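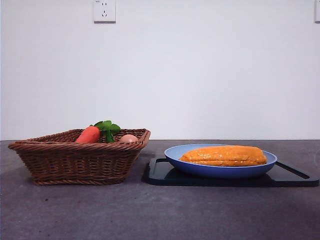 Ekaette Chukwu wrote to ask why the booking form wants the age of every guest when the price is the same for all of them, and whether she could leave it blank for her parents. She can. We need ages for anyone under 18, and for adults you can leave the box empty. The form has been changed to say so.

The rest of this page covers what people ask us before and after booking one of the Testmont cottages. Last updated February 2023.

Booking and paying

How do I book?
Use the calendar on the page for the cottage you want. Dates in white are free. Fill in the form and pay the deposit, and the booking is confirmed by email the same day. If you have heard nothing by the next morning, check your junk folder and then ring the office.

How much is the deposit?
£90 for any stay of a week or less. It comes off the total. For longer stays we ask for two deposits of the same amount.

When is the balance due?
Four weeks before you arrive. We send one reminder. If you book inside four weeks, you pay the whole amount at once.

Can I pay in parts?
Yes, as long as the full balance reaches us by the due date. Put your booking number on each payment. Payments with only a surname on them take longer to match up, and we have had three families called Jones in the same week.

What happens if I cancel?
The deposit is not returned. If you cancel before the balance is due, you owe nothing more. After that we try to let the cottage again, and if we manage it we refund what the new guests paid, less the deposit. Most people have this covered by travel insurance, so look at your policy first.

Can I move my dates?
Once, free of charge, up to four weeks before arrival. If the new dates are dearer you pay the difference.

The cottages

What is the difference between Brennan and Bikau?
Brennan sleeps six, has the bigger garden and stands on the lane. Bikau sleeps four and is at the top of a steep track. Both have a wood burner. Bikau has no bath, only a shower.

Is either one suitable for someone who can't manage stairs?
Brennan has one bedroom and a shower room on the ground floor. There are two steps up to the front door and none at the back. Bikau has 12 stairs with a turn halfway, and everything but the kitchen and sitting room is above them.

What is supplied in the kitchens?
Pans, plates, cutlery, glasses, oven dishes, tea towels and washing-up liquid. Dishwasher tablets are supplied for the first two days. There is salt and usually oil. Please bring anything else you cook with.

Are bedding and towels included?
Bedding, yes. One bath towel and one hand towel per guest. Bring your own towels for the beach. Cot sheets are not supplied.

Is there wifi?
In both cottages. It is good enough for video calls at Brennan. At Bikau it slows down in the evening and there is nothing we can do about that until the line is replaced. Mobile signal is poor everywhere below the church.

Do you take dogs?
Up to two at Brennan, none at Bikau. There is a charge of £18 per dog per stay. The garden wall is low on the side facing the field, and there are sheep in the field from spring onwards.

How do I work the wood burner?
Instructions are in the folder by the door. The first basket of logs is free. More can be bought from the farm for cash. Please don't burn driftwood.

Arriving and leaving

What time can we get in?
From four in the afternoon. If the cottage is ready sooner we will text you. You need to be out by ten on the day you leave.

Where do we collect the keys?
From the key safe beside the back door. The code comes with your final email and changes with each booking.

How do we get there without a car?
The 58 bus stops at the end of the lane, a ten-minute walk from Brennan. It doesn't run on Sundays. A taxi from the station has to be booked ahead. For Bikau we would advise a car, or very light bags.

Where can we park?
Two cars at Brennan, on the gravel. One at Bikau. The passing place on the track must be left clear at all times.

Where is the nearest shop?
Samotano, by the harbour, sells bread, milk, vegetables, wine and newspapers. From June it stays open until eight. Out of season it shuts at five and is closed all day on Wednesday. The supermarket in town will deliver to both cottages if you give them the postcode and the cottage name.

What do we do with rubbish?
Black bin for general waste, green for recycling, brown caddy for food. Collection days are on the inside of the cupboard under the sink.

We left something behind. Can you send it on?
Yes, for the cost of postage. We keep things for two months. Phone chargers go in a box in the office, so please describe yours.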